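Teaching by demonstration

Teaching by demonstration, also called programming by demonstration or learning from demonstration, is a way of giving a robot a new task by having a person carry the task out. The robot's control software uses the recorded motion, in whole or in part, in place of instructions typed in by a programmer. The term covers both simple playback of a single recording and systems in which a model is trained on many recordings of the same job.

Methods

In hand guiding, the teacher takes hold of the arm and moves it through the task while the joints record their own angles. Most arms used this way have a mode in which the motors cancel out the weight of the links, so that the arm can be pushed with little force. Hand guiding is easy to learn, but the teacher's hands and body are often in view of the cameras, and tasks that need two arms are awkward for one person.

In remote control, or teleoperation, the teacher stands apart from the robot and drives it with a joystick, a tracked controller or a second arm of the same shape. The recorded data comes from the robot's own sensors, which makes it simple to use later. Delay and the lack of touch feedback slow the work down – new operators tend to pause before each grasp.

A third method uses a hand-held gripper with a camera attached. The teacher carries the tool to wherever the task is found and works with it directly, and no robot has to be present. The path of the tool is worked out afterward from the video, often with the help of a motion sensor. Small errors in that path matter most at the moment the fingers close.

Recording sessions

A session is normally divided into short episodes, each holding one attempt at the task. In a handbook written for the Kerach training course, Serpil Yazıcı advises new teachers to record 50 episodes of a task before changing the objects or the room. The Loson collection, first released in October, contains 404 episodes of table work in its first part and 600 in its second.

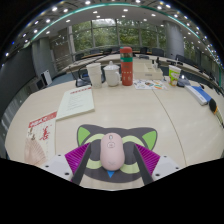
Episodes are checked before use. Those in which tracking was lost are usually dropped, while failed grasps followed by a second try may be kept, as they show a way to recover. Wovwood, a labeling program, lets a reviewer mark the start and end of each grasp and requires 2 reviewers to agree before an episode is passed.

Limits

A learned skill often carries over poorly to a different table height, camera position or set of objects. Teachers also differ in speed and in the side from which they approach an object, and a model trained on mixed styles may hesitate between them. The Öztürkmen method sorts episodes by direction of approach before training, though this leaves fewer examples in each group.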